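Plastic storage basket: getting the label off the lid without dulling the finish

Pludatari Household Help > Storage and Containers
Asked April 26, 2020
Viewed 3,421 times

grirnau_flats
I bought a lidded plastic basket, cream white, perforated sides, smooth glossy top. The product label is stuck flat on the lid. On the last one I owned, I pulled the label off cold, the paper layer split, and the adhesive stayed behind. I then used a scouring pad and left a dull patch that never came out. There is no resin code molded into the base that I can find. What solvent is safe on an unknown plastic, and does the order of steps matter?

Tia Crabtree
Assume polypropylene or polystyrene until you know otherwise. Polypropylene tolerates most household solvents. Polystyrene does not: acetone will attack it within seconds, and citrus-based removers can craze it. Treat the lid as polystyrene and both cases are covered.

Set a hair dryer to low and hold it 8 inches from the label. Keep it moving for two minutes. Lift one corner with a fingernail and pull back at a shallow angle, slowly. If the paper starts to split, stop and warm it again.

For residue, use plain cooking oil on a cotton pad. Leave it for 10 minutes, wipe, then wash with dish soap and lukewarm water. Repeat if needed. No scouring pads, no melamine sponges. Both are abrasive and will show on a gloss surface.

dunmore_k
Just use nail polish remover, works fine on mine.

Tunstall_R
Do not follow the reply above without testing on the underside first. Most nail polish remover is acetone.

I cleaned two baskets last August using the oil method and it left no haze. Mine had the same layout, with the label on the flat top panel and small diamond-shaped holes in the side walls.

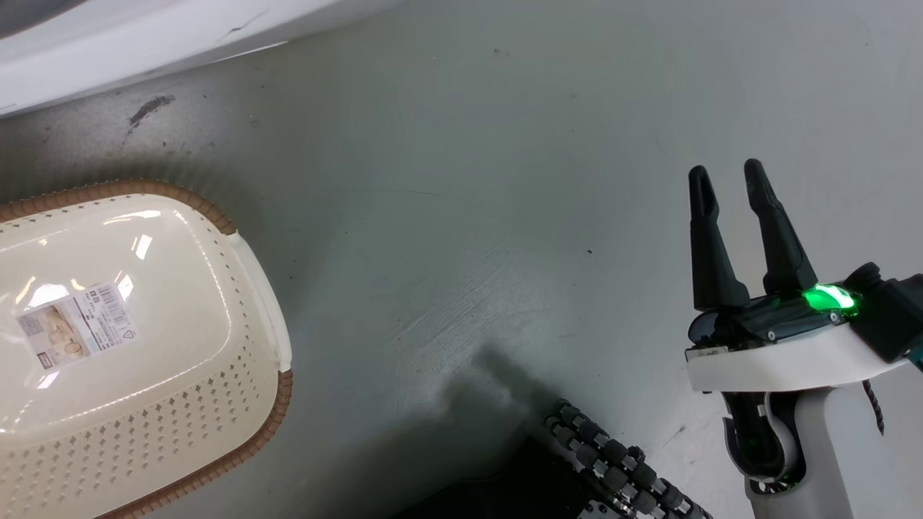
Cerkurel asks whether the oil will collect in the side holes. It can if you flood the lid, so apply it to the pad and keep it off the edges. A soft toothbrush and dish soap will clear anything that runs down. If the rim has a woven texture, brush along that too and rinse before drying.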